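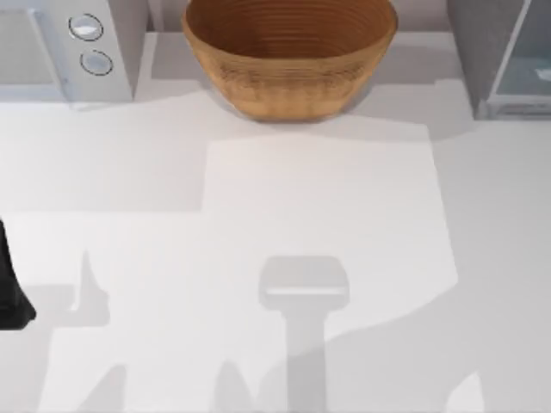
To: Brerkum nutrition list
Date: December 5, 2023
Subject: Re: School meals report, and what do we do about Cernau?

Hi all,

Sorry for the long gap, I was out in the hill villages and the signal up there is terrible. I've now read the report from Skoser twice (once on a bus, so forgive me if I've muddled a page number) and I wanted to answer the question that came up last week:

> I'm a bit worried we are reading too much into the Cernau
> numbers. The district added school lunches and the iron
> tablets in the same term, and the report treats it all as one
> program. If the ministry asks us which part to pay for next
> year, what do we say? Also, does anyone know why Chiriac
> was left out of the second round?

Good question, and I had the same worry! My short answer is that we can't separate them in Cernau. The longer answer is that we might be able to in Chiriac, where the lunches started in April and the tablets got stuck at the warehouse until after the summer break. So there's a whole stretch where the kids had meals and nothing else. I don't think anyone planned it that way, but it's pretty handy for us.

As for why Chiriac was dropped, I asked at the district office. The survey team lost their truck to a washed-out road and the money for a second visit had already been moved to fuel. The first-round forms still exist – I've seen the boxes – and they cover almost 300 children in 7 schools. They just haven't been typed up.

A few things I'd like us to settle before the budget meeting, in whatever order you like:

1. Do we ask Skoser for the raw attendance sheets? The report only gives averages by term, and I'd love to see whether kids came more often on meal days. In three of the Cernau schools lunch was only served part of the week, so it should show up if it's there at all.

2. Who pays the cooks? Right now the parents chip in with firewood and a little cash, and the report counts that as free. It isn't free! One mother told me she gives up a morning of market sales every time it's her turn, and that ought to be in the cost per meal somewhere. 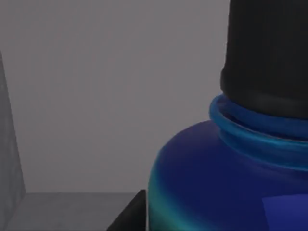
3. Should we go back to Chiriac ourselves? I think so. Two people and a scale could do it before the rains, and I'm happy to be one of the two. We'd want to weigh and measure the same age groups as the first round, otherwise we'll be arguing about it forever.

On the ministry, my feeling is we tell them plainly that the meals look promising and the tablets are cheap, and that we'd keep both for another year while we get the Chiriac forms into a spreadsheet. I know that sounds like a dodge. I'd still take it over picking one and being wrong.

If you can spare an evening for typing up forms, write to me off-list and I'll send you a batch. The handwriting is mostly fine, apart from the school by the river.

Talk soon, and thanks for keeping this thread going while I was away.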